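Speaker notes: "Do as I do, not as I twitch"
Pisville meetup, June. 40 minutes with questions.

Title slide up while people find seats. Say hello, say name, say that I work at Dridar on the bit where a person shows the arm what to do. Maribel Giraldo did most of the demonstrations I'm going to talk about and all of the good ones. She is in the second row. Make her wave.

Opening. Ask who has ever tried to teach a parent to use a phone over the phone. Wait for the groan. Remote control of a robot is that, except you are both people and the phone is also holding a screwdriver. (If no groan, move on quickly.)

Two ways of showing. First, by hand: you take hold of the arm and drag it through the job. Lovely for big movements, and anyone can do it after a cup of tea. The trouble is that your own body is in the way, and people lean. We have a whole set of early recordings in which the arm wipes a table with a slight list to the left, and that is me, leaning.

Second, by remote control: you sit at a desk with a pair of handles and watch what the arm's cameras see. Slower to learn. My first two goes ended with the stop button. Maribel was useful by lunchtime.

SLIDE: wrist camera. Leave it up for a bit and drink some water.
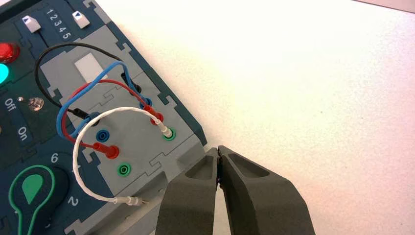

Cables are why I still have a job. We started the Kotian project with blocks, and blocks are very forgiving; you can show a robot blocks in an afternoon and go home feeling clever. A cable has opinions. Point at the white one, which is plugged into the green socket at one end and has its other plug lying loose with the pin showing, close by the left finger. Ask the room how they would pick that up. Everyone mimes it, and everyone turns their wrist without noticing. That turn is what we are trying to record. Then point out how the other cables loop over the same panel, and ask again.

Pause. Somebody will say "just go in from the top". Let them. Ask where the cable goes.

Hesitation. When a person stops to think at the handles, the arm stops too, and the recording has a stop in it. Train on enough of those and you get a robot that pauses thoughtfully before every plug, like a wine taster. We asked people to make up their minds before moving. This helped a bit. We also trim the pauses, though Maribel thinks we trim too much, and she may want to say so at the end. Let her.

Numbers slide. 500 demonstrations in the plug set. Do not get drawn into whether that is a lot. The honest answer is that the last hundred taught us more about our operators than about plugs.

Mistakes. Keep this section even if running late. We used to throw away any run with a fumble in it. The arm then learned a perfect world, and the first time it missed a socket it went on pushing at the panel with great confidence. Now we keep fumbles as long as the person recovers. Play the Tonditz clip here, sound off, as the sound is mostly me swearing.

If the clip won't play, describe it with hands. Do not try to fix the laptop in front of people again.

Last slide is the contact address. Questions. Repeat each one into the microphone. If asked when it will do this by itself, say "some of it, on a good day", and look at Maribel.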